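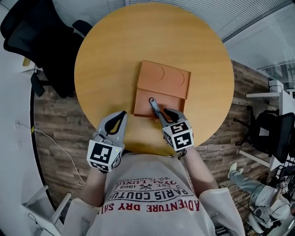

Ticket ouvert vendredi 14 mars 2025 – étiqueteuse Vumum du dépôt de Bretport, décalage à l'impression. Les étiquettes sortent avec le code-barres mangé à droite, la douchette refuse une fois sur deux. Côté support de pose j'ai pas bougé grand-chose : toujours le plateau orange avec les deux creux ronds en haut et la partie plate à rebord en bas, sur la table ronde en bois. C'est sur la partie plate que je pose mes planches d'étiquettes pour comparer. Lot concerné : 700 étiquettes, client Won, départ bloqué.

Rechercher dans les tickets OK

Essai 1. Redémarrage imprimante + poste. Rien.

Essai 2. Recalibrage du capteur d'espacement, menu Média. Les 5 premières étiquettes bonnes, ensuite ça redérive vers la droite. Même chose avec un rouleau neuf.

Essai 3. Pilote désinstallé / réinstallé. Au passage windows a remis le format par défaut, donc 24 étiquettes à la poubelle avant que je m'en aperçoive. Remis le bon format à la main. Décalage toujours là, jusqu'à 13 mm sur la fin du lot.

Temps de lecture : 2 min

Réponse de Dong-geon Yang (Dundholm, support niveau 2) :
Bonjour, pouvez-vous vérifier le guide papier côté gauche ? S'il n'est pas verrouillé le rouleau se promène. Regardez aussi si le rouleau presseur est lisse. Et envoyez la page de config svp, bouton avance maintenu à l'allumage.

Vérifié. Guide pas verrouillé, en effet – le cliquet est usé, il tient quand on appuie mais il revient tout seul. Presseur ok, nettoyé quand même à l'alcool. Page de config en pièce jointe. J'ai mis un bout d'adhésif sur le guide en attendant, planche test correcte, la douchette lit tout.

Yi-an Sun relance le lot Won cet après midi, je laisse ouvert tant que c'est pas fini. Déja eu un truc pareil en novembre sur l'autre imprimante, retrouvé le ticket mais la solution est pas notée dedans (merci).

Demande : référence du cliquet + délai. Si c'est tout le bloc guide à changer, me le dire avant de commander, faut que je fasse valider le devis.

Statut : en attente pièce
3 commentaires · 0 partage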